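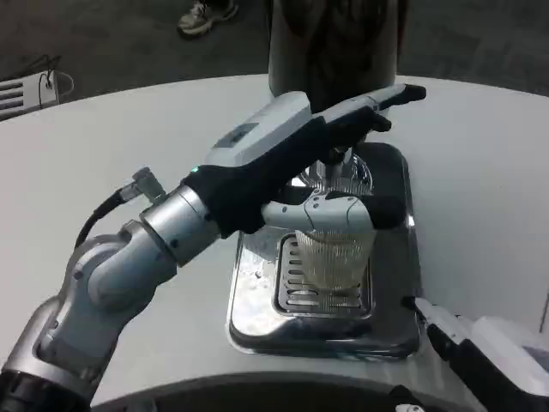 Spreadsheet formula drops leading zeros when I merge two stock lists. I have one list exported from Skidlow (the till system) and one from Trondon (our supplier's ordering site), and I need to match them on item code. The Skidlow list has 3,756 rows and the Trondon list is shorter. Most codes come from a handheld unit with a boxy light grey body and a black pointed tip, like the one over the white tabletop, and the rest are typed in by hand. Codes should be eight characters, for example 00417720. After opening the Skidlow file, some of them show as 417720 and the lookup returns nothing. In total 115 rows fail to match. I have tried setting the column format to Text after opening, which changes the alignment but does not bring the zeros back. Is there a way to fix this without retyping them?

Posted by mk_stockroom, Jan 14, 2023

olderthanDOS

The zeros are lost when the file is opened, before you get to the format menu. A CSV file carries no information about column types, so the program guesses, and a column of digits is guessed to be a number. Setting the format to Text afterwards only changes how the stored number is treated from then on.

Do it in this order:

Close the file without saving. If you have already saved over it, export it again from the till system.
Open a blank workbook.
Use the import command on the Data menu and pick the CSV. Do not double-click the file.
In the preview, set the item code column to Text. Leave the others alone.
Finish the import and check a code you know starts with zero.

If you cannot export again, you can rebuild the codes in a spare column, provided every code really is eight characters:

=TEXT(A2,"00000000")

Fill down, copy the column, then paste it back as values. Use the new column for the lookup. The formula leaves alone anything with a letter in it, so mixed codes are safe.

One caution: if any code is longer than 15 digits, the digits after the fifteenth have been replaced with zeros and no formula will recover them. You need the original file for those.

tuppence_h

just put an apostrophe in front of each one, works for me

Leidy Cuadros

The import method is correct, but check for a second fault before you assume the zeros explain all 115 rows. I had the same job with an export from Kuo and was left with 44 failures after the zeros were restored. Of those, 41 had a trailing space and the other three were typing errors.

To test for it, put this next to the code column:

=LEN(A2)

Filter for anything that is not 8. A result of 9 usually means a space at the end. TRIM will remove an ordinary space:

=TRIM(A2)

If the length is still 9 after TRIM, it is probably a non-breaking space – common in anything copied from a web page – and you need:

=TRIM(SUBSTITUTE(A2,CHAR(160),""))

Run the same test on the Trondon list. A lookup fails in the same way whichever side the stray character is on. It is also worth looking at the handheld's settings for a suffix option. Some units can add a tab or a return after each code, and CLEAN will strip those out if they have reached the file.

The apostrophe does force text, but you would have to type the missing zeros as well, row by row.

mk_stockroom

Imported with the column set to Text and that cleared most of them. The remainder have a length of 9 on the Trondon side. TRIM did nothing, the CHAR(160) version did. Two codes still fail and neither is on the supplier's list, so I will query those with them.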